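Does a Rating System Make Club Pickleball Fairer?
Student project report, Recreation and Sport Studies

Why I picked this

Every club player I know has an opinion about ratings, and most of those opinions line up with whatever the player's own rating happens to be. The Lurkden club switched to the Presano rating last December after years of letting people sign up for whatever bracket they felt like. The switch was announced as the end of sandbagging (playing below your level to win medals). I wanted to see if the results backed that up. Going in, I doubted it, and the reader should know that.

What I had to work with

Gavin Mackay, who runs the club ladder, gave me score sheets for 142 doubles matches. Half were from before the switch and half from after. I left out forfeits and anything where I couldn't read the score. The final sample is small, and all of it comes from a single club with a lot of retired tennis players, so I would not stretch it to cover pickleball in general.

I called a match "close" if the losing team scored 9 or more in a game to 11. That cutoff is mine. Alby Cartwright, my project partner, wanted 8, and we argued over it for longer than it deserved. We ran it both ways in the end and the picture barely moved.

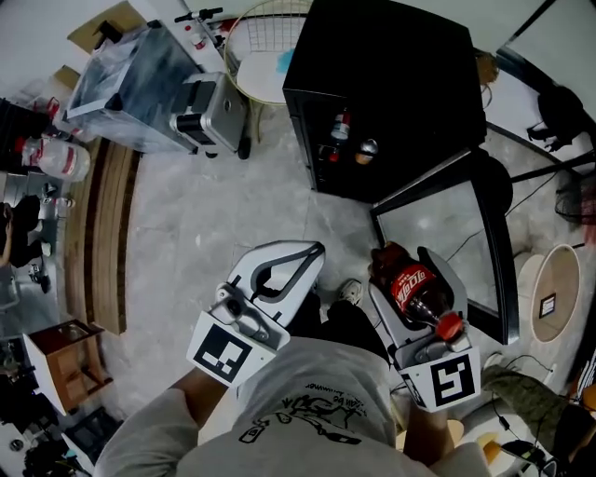
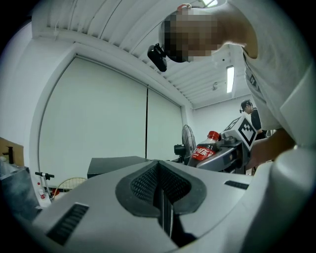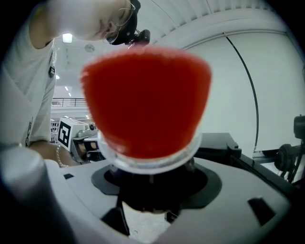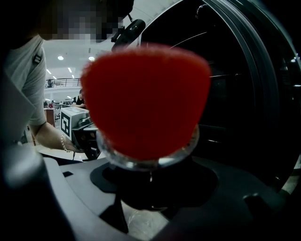

The first thing we checked was whether there were more close matches after the switch. There were, slightly. The trouble is that the club also changed its balls and moved the evening sessions indoors that same month. Wind does strange things to a lob, and taking it away could tighten up scores without any help from a rating. I can't separate these effects with the sheets I have, and I don't think the club can either, whatever the newsletter says.

The second thing was blowouts, meaning 11-3 or worse. These hardly changed in the lower bracket. That is where sandbagging was supposed to be the big problem, so if the rating was working I would expect to see it there first.

What players said

We also handed out a short survey. Players who had moved up a bracket under Presano mostly called it accurate. Players who had moved down mostly called it broken. I'm not sure we learned anything from that except how people feel about moving down. One man wrote that his rating had dropped because of his partner, and his partner, on a separate form, wrote the same about him.

Problems with the rating itself

Presano starts every new member at 300 and tops out at 2,000. It counts the final score but not who was on court for a sub, and it treats a friendly morning game the same as a ladder match if somebody enters it. Several members told us they only enter the games they win. Gavin thinks this evens out over a season. Maybe it does, but he had no numbers for that and neither did we.

What I would do differently

I would log wind, court and ball type from the start. I would also want a second club that kept the old sign-up method over the same months. We asked Ladura, the nearest one, but they throw their score sheets away after each session.

For now my answer to the title question is that I can't show that it does. Alby reads the close-match result more generously and has written his own section, which follows in the appendix with the full table.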